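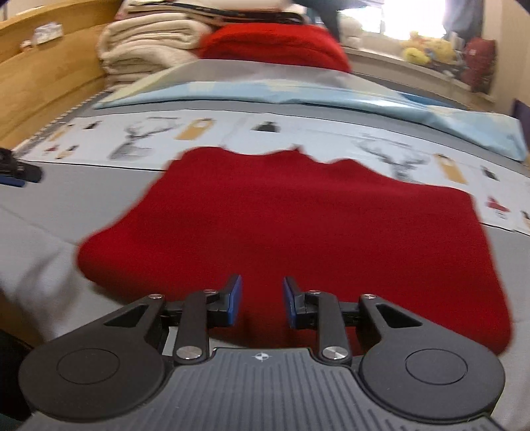

Unit 2: Flat Textiles

Handout for Household Skills, Catterall Adult Learning Center
Instructor: Urho Kokkonen

This unit covers large pieces of cloth with no fixed shape: throws, bedspreads, table covers, curtain panels. Shirts and trousers come in Unit 3. Bring your own cloth to the practice hour if you can. The Prisstead room has spares in the tall cabinet.

Working surface

A made bed is the usual place to fold a large piece at home. Pull the bottom sheet tight first. A red cloth on a light grey sheet is easy to work with because the edge shows all the way round. If your cloth and your sheet are close in color, lay a towel of another color underneath.

Finding the edges

Cloth dropped on a bed seldom lands square. The far edge may be wavy, with bumps and dips, and a corner may be folded under so that it looks rounded. Before folding:

Run a hand along one side until you reach a true corner.
Turn out any fold you find there.
Move to the next corner and do the same.
Check which side is the right side of the fabric. Look at the hem if you are not sure.

Smoothing

Work from the middle outward with a flat hand. Faint creases can be left. Deep ones should be pressed before the cloth is put away. Do not pull on one corner only, as this stretches loosely woven fabric on the diagonal.

Folding

1. Bring the two far corners to the two near corners.
2. Line up the side edges, then smooth again.
3. Fold in half from left to right.
4. Fold in thirds to suit the shelf. The Skurkard shelves in our room are 27 cm deep, so measure before the last fold.

Storing

Put the folded edge toward the front of the shelf. Heavy pieces go at the bottom of a stack. Cloth kept over the winter should be refolded in January along different lines.

Terms for the quiz

Selvage: the finished edge running the length of the cloth.
Hem: an edge turned under and stitched.
Bias: the diagonal of the weave.
Hand: how a fabric feels when touched.

Reading for next time: course binder, the section on pressing and steam. The binder is on the shelf in room 289.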